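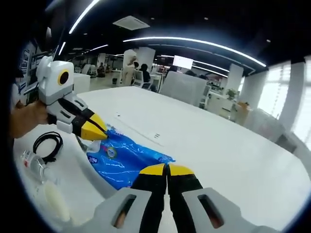 Gridowのハンドヘルドグリッパー、2台セットの評価メモ。データ収集用。数回に分けて投稿します。

---

構成は手持ちグリッパー2台、充電器、収録ソフトLarnexのライセンス。指先は黄色。白い筐体の上に丸いレンズが載る。重量は公称値のみ確認、実測は未実施。

---

対象物にはしわの寄った青いビニール袋を選定。薄物は指先の合わせ精度がそのまま出る。袋の端をつまむ動作を40回収録し、把持ミスは3回。いずれも指が袋の上を滑ったもの。

---

天板は白の光沢面。反射で自己位置推定が飛ぶのを懸念したが、Larnexのログ上、トラッキングロストは2回。どちらも手首を急に返した箇所で、再初期化は自動。

---

難点。片手ずつのキャリブレーションが必要で、左右の時刻同期は手動確認。同期ずれの警告はログにしか出ない。画面にも表示してほしい。

---

比較対象はPunumのキット。3月に同じ手順で試用済み。指の開閉はPunumのほうが軽い。ファイル出力はGridowが速く、215エピソードの一括変換が途中停止なしで完了。

---

保守部品は指先のみ単品購入可。筐体側はセンドバック修理。代理店のMihăilăに納期を問い合わせ中で、回答は未着。

---

次は透明ボトルとケーブル。設定ファイルは評価後に共有します。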